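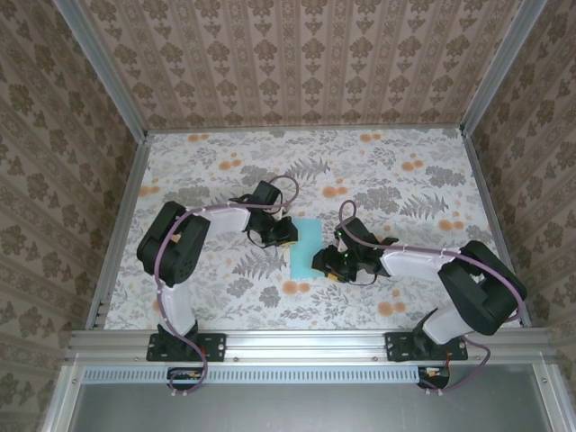

Small enclosed workspaces are laid out from the front edge inward. The front edge is where the user stands, where loads come on and off, and where most of the fastening takes place, so its position is fixed on the drawing before the walls, the floor covering or the lighting are considered. A horizontal aluminum rail along the front edge, with black mounting brackets bolted to it at two places, puts the attachment points on one straight line. The patterned floor behind the rail then belongs to a separate part of the design, with its own requirements for flatness, friction and appearance. The designer can settle the rail first and choose the floor afterward.

Chapter 4 covers the three parts of such a workspace in the order in which they are specified: the edge, the floor and the walls. Chapter 3 dealt with freestanding tables, and the reader should be familiar with the terms span, overhang and edge distance introduced there. Lighting is postponed to Chapter 6.

4.1 Terms used in this chapter

Workspace. The volume in which objects are placed and handled, measured between the inner faces of the walls and upward from the finished floor.

Front edge. The boundary of the floor on the open side. Where a rail is fitted, the front edge is taken at the inner face of the rail.

Rail. A straight structural member that carries brackets and transfers their load to the base.

Finished floor. The upper surface on which objects rest, including any mat, sheet or printed covering. Dimensions given to the bare panel must be corrected for the thickness of the covering.

Clear width. The smallest horizontal distance between the side walls at any height within the workspace. Walls that lean inward reduce the clear width even when the floor dimension is correct.

4.2 Establishing the front edge

The worked problems in this chapter use the Giseck bench, a small enclosure with a rail 1266 mm long. The drawings were prepared by Aled Gwynne and are reproduced at reduced scale at the end of the chapter. All dimensions are in millimeters.

Begin by drawing the rail as a single centerline. Mark the midpoint and set out bracket positions from it in both directions. Do not set out the second bracket from the first, as any error in the first is then carried over to the second. On the Giseck bench the midpoint lies 633 mm from either end.

Next, check the edge distance, measured from the center of the outermost bolt to the end of the rail. The value used throughout this chapter is 73 mm. A shorter distance is permitted only if the end of the rail is capped and the load on the bracket is light.

Brackets resist tipping as well as downward load. An object that reaches inward over the floor tends to rotate its bracket about the rail, and the bolts farthest from the floor side are placed in tension. The calculation is given in Section 4.5. For the present it is enough to note that a bracket should have at least 2 bolts, and that the bolts should be spaced as widely as the plate allows.

4.3 Choosing the floor

A plain floor shows marks quickly and gives few cues to position. A patterned floor gives the user a visual reference when objects are set down, but a busy pattern can make small items hard to find. Mabaso's rule, named for Nokuthula Mabaso, who taught the bench course at Mackay, is to select a pattern whose repeat is larger than the smallest object in regular use.

The covering should be cut after the rail has been fitted. Measure the floor along both side walls and across the middle, and cut to the smallest of the readings. Trim strips for the remaining gap are treated in Section 4.4.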